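2022-10-13

Bench reorganization, continued. The jars are still the problem.

Background for anyone who skipped the March pages: the small parts used to live in one Wunik drawer unit, which had labels, and the labels were a work of fiction. "M3 washers" held wire nuts. "Misc" held the M3 washers. We voted to move to jars and cups so people could see what they were taking, and then spent seven months buying whatever jars happened to be cheap. None of the lids interchange. I tried.

Today was about where they go. The plan on the whiteboard puts the glass jar and one of the cups up on top of the gray metal box, so the table in front stays clear for work. The slanted sides waste a bit of table, but the top is flat and the rails ought to stop anything that gets nudged toward the back. Ought to. I've asked for the rails to be tested with a cup of something nobody likes.

Things I wrote on my hand and am copying here before I wash it:

Jar to the left, cup to the right. Keep it that way. The lid with the black wedges is easy to tell from the plain white one, even before coffee.

Leave room to get at the latch on the front. Last arrangement had a tray parked against it, and opening the box meant a small removal job first.

Tape mark on the table stays until we agree on a layout. Please don't peel it because you were on the phone and it was there.

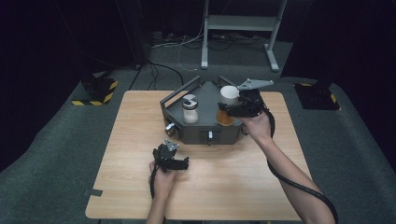 The note pinned under my plan this afternoon says the top of the box is the wrong shelf altogether, that anything up there will get knocked into the carpet the first time somebody opens the thing in a hurry, and that a Bukel rack on the wall would hold all of it for less trouble. Unsigned, in green pen. Fair point about the carpet. I have picked washers out of that carpet and would like to stop.

Against the rack: the wall is plasterboard and already holds the Correa clock, badly. I'm willing to be talked round if green pen brings a drill.

Still to do. Order matching lids from Noka, who only sell them in packs of 500, so we'll be set for lids until retirement. Empty the last Wunik drawer, the one that sticks. Decide what "Misc" is for.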